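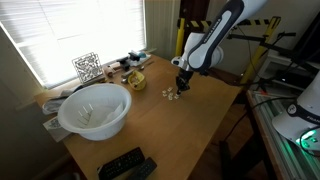
Figure 4. Small pale blocks and a white plastic bowl on the wooden table.

3.2 Small items on a shared desk

Most things on the desk were everyday ones — a spoon, a cloth, some paper.

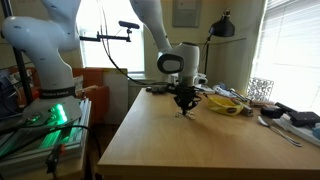
They stayed out between sessions, and Rácz and Iwasaki kept the notes in April.
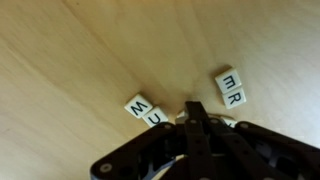 Figure 5. Letter tiles at close range, with M, U, E and R showing.

Tiles were left at whatever angle they landed.

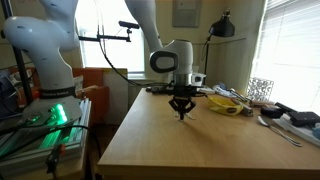 Figure 6. The desk by the window, with cardboard boxes against the wall.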